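Thu 21 November

LURNAVEL OPENS ITS SANDWICH BAR TO THE PUBLIC

I'm Halina Mazurek, I run Lurnavel on Zawadzka, and I've never written a press release before, so bear with me! We're opening our make-your-own sandwich bar to everyone, after trying it out on the neighbours since September, and I'm very excited. Bread first, then lettuce, then bacon, and please stop before it gets too tall to bite. 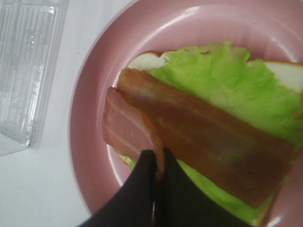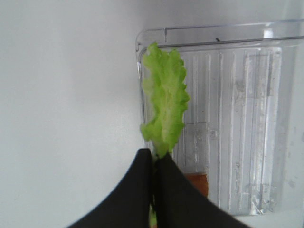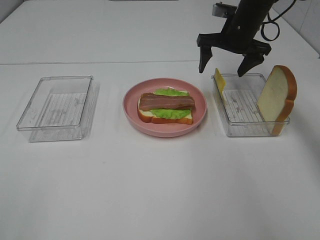 The idea came from my own kitchen, where I like everything laid out before I start. You get a plate, you get your bits in tubs, and you build it yourself. We keep it open-faced — one slice, no lid — so the lettuce can stay frilly and you can see what you're getting. I'm fussy about lettuce. I like a big ruffled leaf that pokes out past the crust, and I'll argue with anyone who wants it shredded.

Radosław Walczak looks after the bread and has been up at daft hours testing loaves. He tried 9 before we settled on a plain white one that holds up under bacon. In the trial weeks we served 1,373 sandwiches (he kept the tally on the back of a delivery note, bless him), and 306 of them went out on one very long Saturday. My feet still remember it.

There are six seats at the bar and more at the back. Children are welcome to build their own, and they usually make a neater job of it than I do. Nerneo, the pickle people from Irkau, will be bringing jars along for the opening week, so do try the sharp one if you like your eyes watering.

Doors open at lunchtime and we go on until the bread runs out. For press questions, just come in and ask for Halina.

COMMENTS

breadbin_bev: One slice is the right number. Will there be brown?

Tomasz K: Went during the trial, ate two, regret nothing. More mustard please.

crustless: I'm on the side of shredded lettuce, sorry Halina!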